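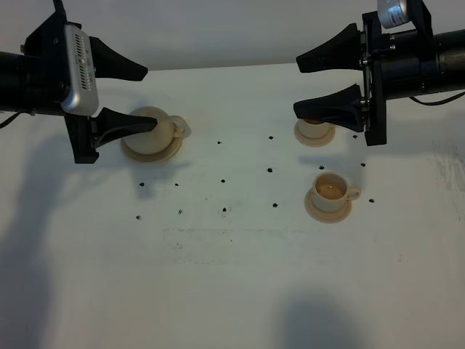 Three cups, the dark pellets, and both arms over the table.

The Votden Fingers

October 11, 2018
By the night tester
8 min read

So the Votdens had arrived in a box that smelled like a new shower curtain, and I had until the end of the week to say whether we should buy 22 more pairs of them or send the lot back and stay with Nalero.

I had wanted this job for a long time, by the way. Before it I tested kitchen faucets. You turn a faucet on and off and write down when it starts to drip, and after a year of that I would have taken anything, and what I got was grippers. Evenings, mostly, when the building is quiet and the heating clicks off and you can hear the arms thinking (they don't think, it's the fans, but you sit there long enough and see what you call it).

The test was coffee. It was always coffee, for the simple reason that our one big customer was Ejigu, and Ejigu wanted arms that could serve a table and then clear it, beans and cups and saucers and all. They had a long document about it. Page after page about the handle of a cup! How it should be turned toward the guest, how the cup must never be scraped along the saucer, how a bean on the tablecloth should be picked up and never swept. I loved that document. Somebody over there had sat down and really pictured an arm putting a cup in front of their mother.

So we had black wedge fingers on both arms, cameras on both wrists, and a bag of beans from the grocery store that I was not supposed to drink and had been drinking.

The Naleros were what we knew. Soft pads, rounded, a bit like the ends of your own thumbs. You could close them on a cup with your eyes shut and the cup would be fine. Beans, though, they were hopeless at. A Nalero going after a bean looked like me going after a contact lens on a bathroom floor. It would pat, and pat, and the bean would skip off and go under the arm, and then I'd be on my knees with the flashlight.

The Votdens were the other way around. Pointy things, flat on the faces. The first evening I ran them on beans only and I laughed out loud, alone, in the lab, because they just went down and got one. And then another one. I let the run go all the way to the end, and the sheet said 200 tries and I could read the misses without scrolling. I went home so happy I missed my stop.

Then came cups.

I don't know if you've ever watched someone you like be rude to a waiter. That was the second evening. The left arm went in low, the way it had for the beans, and pushed its finger against the side of the cup, and the cup leaned, and I stopped everything and stood there with my hand on the big red button feeling like it was me who'd done it. I set the cup straight. I ran it again. It leaned again. The arm had no idea there was anything wrong with that, it thought it was doing great, it had found the cup and it was touching the cup!

The sheet called this "contact, early." I have always liked how calm the sheet is.

I tried slowing it down. I tried coming in from the handle side, and then I had to redo the wrist angle, and then the wrist camera was looking at the wall half the time, so I redid the camera mount too and lost most of an evening to a screw. I swapped controllers, the old one for the Tonar, which my boss had been after me to try since September. The Tonar was better, I'll give it that. With the old controller the finger would arrive at a cup and keep arriving for a moment. With the Tonar it stopped when you told it to. But a pointed finger stopping nicely against a cup is still a pointed finger, and by then I was arguing with it.

I mean really arguing. Out loud. "Why would you go in there," I said. "You can see the handle. It's the only thing on it that sticks out."

The arm went back to its start position, as it does.

I sat down on the stool and ate a granola bar and thought about my grandmother, who had terrible hands. Arthritis, both of them, knuckles like walnuts. She couldn't pinch a thing by the time I knew her. Buttons were out. Coins were out. But she carried cups of tea all over that house, up the stairs even, full to the top, and I never saw her hold one by the handle in my life. She'd get two fingers under the saucer and lay the thumb on the rim of it and off she went, and the cup just rode along.

I put the granola bar down.

Ejigu's document said the cup should never be scraped along the saucer. It said where the handle went. I went and got it and read all the parts about lifting again, with a pen, and nowhere did it say you had to pick up the cup. It said the cup and saucer should "arrive together." I had been trying to do it in two moves because the Naleros did it in two moves, because that's how it was written the first time, by me, when I was new and scared of the arms and wanted everything in small steps.

A flat wedge. A saucer with a raised rim and a bit of air under the edge of it. Oh, come on.

It took me until after midnight to write it and I won't pretend it was pretty. One arm holds steady on the far side and the other slides the lower finger under and closes the upper one down on the rim, very light, the Tonar counting the pressure the whole way. I filled one cup about half full with real coffee with milk in it, because if you test with an empty cup you're only testing your nerve. I got a towel ready. I put on my coat, for some reason, I think so that if it all went on the floor I could leave.

And it went up. The saucer went up with the cup sitting on it and the coffee in the cup, and the coffee tipped a little to one side and a little to the other and settled down. The arm carried it over the beans and put it down on the far side of the table with a click I could have listened to all night. So I did! I made it do it again and again. I did it with my coat on. I spilled more filling the cup than the arm did carrying it.

I'd like to say I ran the whole comparison that same night, but I fell asleep on the stool and woke up with the print of the keyboard on my arm. The real runs took me the next three evenings, the Naleros and the Votdens each doing the full table, on both controllers. There were 1,272 lines in the sheet when I closed it. The Naleros still won on bare cups, and I wrote that down in plain words, since somebody at some point will want a bare cup picked up and should know. On saucers it was the Votdens and the Tonar and then a long way down to anybody else. On beans I've told you already.

My boss read it standing up, eating soup.

"You changed the task," he said.

"I changed the grip."

"You changed what it's gripping."

"Well, yes," I said. "Did you watch the video?"

He hadn't. He put down the soup and watched it on my phone, with the sound on, and when the click came he moved his head back a little, and then he dragged it to the beginning and watched it again. I've worked for him for four years and I know that's as close as he comes to dancing.

"What do they cost for a pair?" he said.

"700."

"That's a lot for two triangles."

"They're very good triangles."

He gave me back my phone. He asked if the beans were the same beans we'd had at the start of the month and I said yes, mostly, and he looked at the bag, and then at my mug, and went off to find somebody in purchasing.

I stayed and cleaned up. There's a gray smear across that table that I've never gotten out, I've tried everything on it including toothpaste. I wiped around it. I turned the left arm off and then the right one. The last cup was still out with coffee in it, and I thought about calling my mother, who has the saucers now, the ones with the blue line, and asking if she remembered how Grandma used to hold them. It was late there. I picked it up to take it to the sink, two fingers under and my thumb on the rim, and got as far as the door before I slopped it all down my sleeve.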